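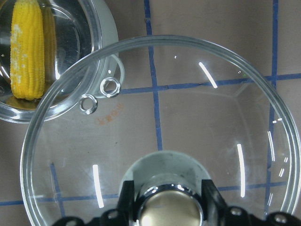 Why does a pot need a lid?

Quick answer: steam! When water gets hot, bits of it float off as steam, and they take heat with them. Put a lid on and most of that heat stays in the pot. Water boils sooner. Corn gets cooked sooner. You eat sooner.

Glass lids are handy. You can peek at the corn without lifting anything. Lots of them have a tiny hole or two near the rim, so a little steam can get out. No hole and the lid may rattle and the water can bubble over. Messy.

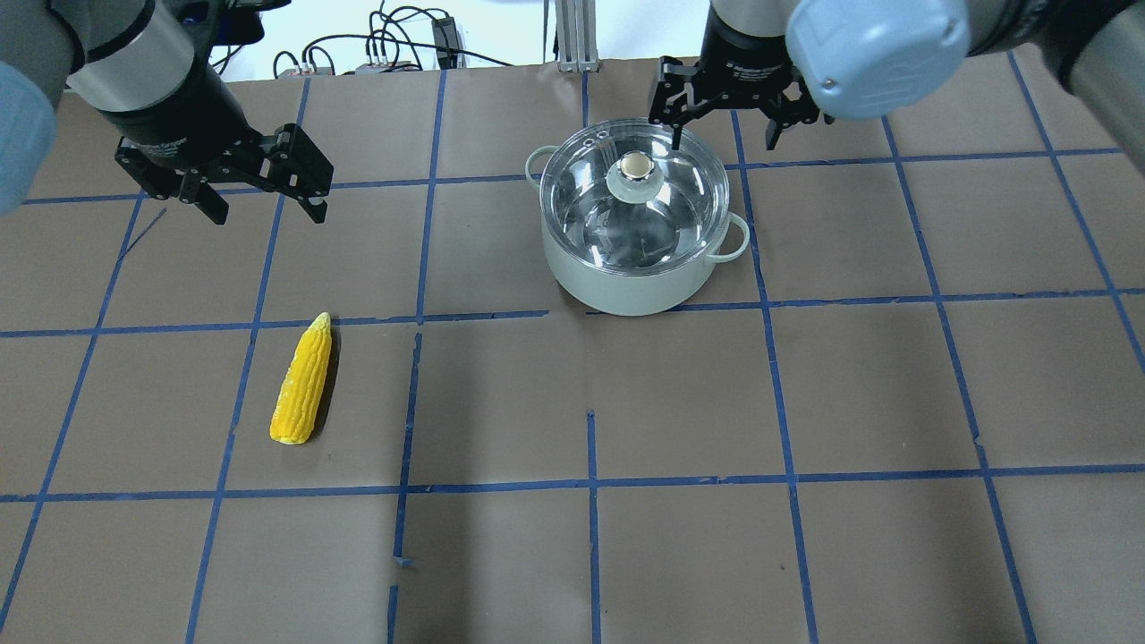
Dela Peña: my grandma says lift the lid and you add a minute, so we are only allowed to look thru the glass.

Good rule. Every peek lets heat out.

Now corn. One ear, yellow, husk off. Water goes in first, then a grown-up turns on the stove. Plain water boils at 100 degrees Celsius at sea level. Corn goes in, lid goes on, wait around 3 minutes. Some people like it longer. Fresh corn in May is early in alot of places, so frozen is fine too.

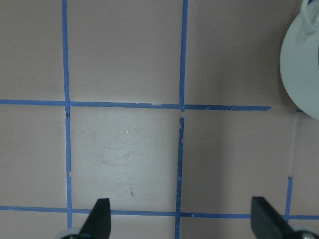 Blue tape squares on the table.

Try this with a ruler and some painter's tape: make squares on your own table and give each thing a square. Pot here, corn there, lid somewhere. It makes it easy to say were stuff goes. Ask first about the tape! 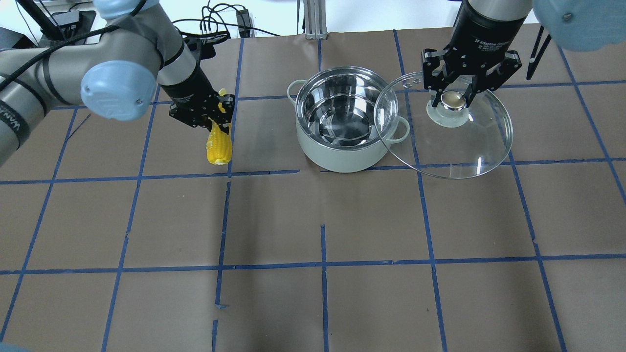 Reading time: 3 min

Taking a lid off hot food? Grown-up job. Tilt it so the steam goes away from your face. Hold the knob, never the rim. Steam burns are sneaky, you can't always see it coming.

Next: why do pots have two handles?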